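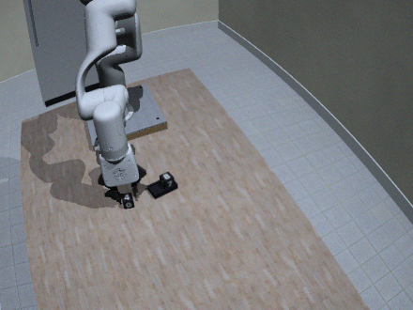
Election Language Group – Department of Political Science, Ullport College
Notebook, opinion-page coding
April 11, 2026

Second pass on the Ullport school levy material today. We have 201 opinion pieces from the two local papers, all published before the vote. The question is still the same: how often do writers explain the expected result by naming a group of voters (renters, retirees, newcomers), and how often by pointing to something the campaigns did.

Pulled 50 pieces for the double coding. Katsuhiko and I each did the set without talking. We split on the sarcastic ones, as before. A columnist who writes "thank the good people of Wellesier Heights" is blaming them, but the codebook only covers direct statements. I coded it as blame. He coded it as no group named. The codebook needs a line on this before anyone touches the rest.

Also found that headlines pull the codes. Several say "renters" in large type and the column below hardly mentions them. Editors write the headlines, so from now on headline and body get separate columns in the sheet.
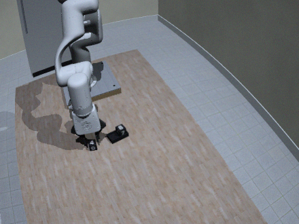 Ilir Vukčević disagrees about the headlines. His note in the shared sheet: "Most people only read the headline. If you split them, report both, and don't treat the body as the real one." Fair point. I will keep both and put them side by side in the table.

Letters to the editor are a separate problem. 30 of them are signed by people on one campaign's mailing list, and the wording repeats nearly line for line. Veronica wants them dropped. I would rather tag them and run the counts both ways – dropping them hides that the campaign was writing the letters.

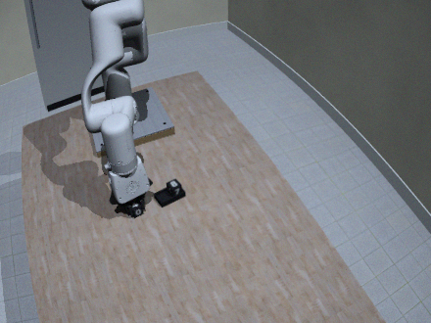

The tag will be "shared text," added by hand for now. Three sentences in common is the cutoff until we agree on a better one.

To do:
Write the sarcasm rule and send it to Rosário for a read.
Recode the pieces we split on.
Ask the library for the September issues, which are missing from the scan.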